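作業場の片づけメモ　床・棒もの・カゴの仕分け

10月30日に半日かけてやったぶん。忘れないうちに書いておく。順番はばらばら、写真も少なめ。

まず床から。棚から始めると、出したものの置き場がなくて詰む。床に直置きしてるものを全部いったん台の上か壁ぎわへ。ここで要る要らないを考えない。考えるのは後。

床掃きは奥から手前。コンクリ床は粉っぽいので、いきなり水拭きすると泥になる。先に乾いたモップ、そのあと固くしぼった雑巾。洗剤はFlalachの中性のやつを薄めて使用。原液だと跡が残った。薄める量は水3,000mlにキャップ一杯、これで足りる。

床に線が引いてあるところは、線の上をこすりすぎないこと。テープなら端からめくれる。めくれかけはドライヤーで軽く温めて、指で押さえてしばらく待つ。それでだめなら貼り替え。

長い棒もの。ほうき、モップの柄、突っ張り棒、のぼりのポール。立てかけるとかならず倒れる。倒れると何か割る。うちは前に蛍光灯をやった。
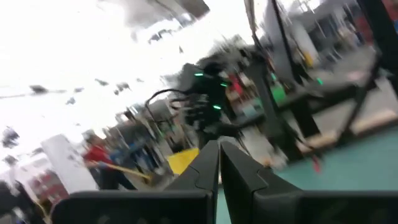
立てかけをやめて、壁に受けを二か所つけて横に寝かせる方式に変更。Drostgateの壁受け、一個335円。安いのに意外としっかりしてる。ねじは付属のが短いので手持ちの長いのに交換した。取り付けは目の高さより上にしないこと、出し入れのとき人に当たる。棒を運ぶときは先を下げて、後ろに人がいたら声かけ。狭いとこで振り向かない。これだけで全然違う。

のぼりやパネル類は寝かせると反る。立ててしまう。すき間に一枚ずつ、間に段ボールをはさむ。ほこりよけに古いシーツ。

コード。束ね方より置き方。床を横切らせない。横切るなら通路じゃない側に回す。結束バンドは切るのが面倒になって結局ほったらかしになるので、面ファスナーのほうがいい。Cestecckのロールを200mm位に切って使ってる（※Cesteckでした、打ち間違い）。きつく締めない。指一本はいるくらい。

アダプターは外したその場で名前を書く。マステに油性ペン。あとで書こうと思うと何のだか分からなくなる、ほんとに。

つぎ小物。ここが一番時間かかった。

引き出しに入れるとまざる。深い箱は底のものが死ぬ。いろいろ試して、浅いカゴに落ち着いた。買ったのは298円のメッシュのやつ。Morelliのふた付きケースも試したけど、ふたを開けるのが面倒で自分は続かなかった。几帳面な人はあっちでもいいと思う。

カゴのこつ
・一カゴ一種類。「その他」は作らない
・いっぱいにしない。七分目まで
・ラベルは正面だけ。上にも貼ると差し替えがめんどう
・毎日使うのは手前、月一のは奥
・空のカゴもひとつ置いとく。行き先未定のもの用
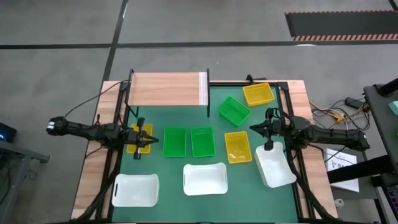 仕分けは床でやらずに台の上でやる。腰が全然ちがう。台の上はまず全部どかして、入れ物だけ先に並べる。中身は後から。自分はカゴを色で分けるのが好きで、緑と黄のメッシュ、それに持ち手穴のついた白いプラのケースを手前に寄せておくと、目で探す時間がへる。緑は使うもの、黄は直すもの、白は別の場所に持っていくもの、と決めた。意味は何でもいいけど途中で変えないこと。一回変えたらわけが分からなくなって、最初からやりなおしになった。あと緑の台に緑のカゴは見分けにくいから、気になる人は下に白い紙でも敷いて。台の奥に一段高い棚があると、伝票とかペンの逃がし場所になって便利。ただし棚に物をためない。あくまで仮置き。

白いケースの持ち手穴、中に細かいネジを入れるとそこからこぼれることがある。小袋に入れてからケースへ。袋の口は折るだけで充分。

重いものを入れるなら半分まで。持ち手のところから割れる。六月に一個だめにした。割れたのは角をテープで補修して、軽いウエス入れに格下げ。

メッシュの掃除は水につけて歯ブラシ。網目に綿ぼこりが詰まったやつは、乾いてるうちに掃除機で吸ってから洗う。ぬれると取れなくなる。干すときはふせて。仰向けだと縁に水がたまる。

最後に床をもう一回見る。紙が落ちてないか。説明書や印刷した紙、踏むとすべる。拾ったらその場で捨てるか、クリアファイルへ。「とりあえず台の上」は禁止、これやると翌日には元どうり。

終わったら台の写真を一枚撮っておくと、次に戻すとき楽。印刷して壁に貼ってもいい。

棚の中はまた今度。工具の油さしの話もそのとき書きます。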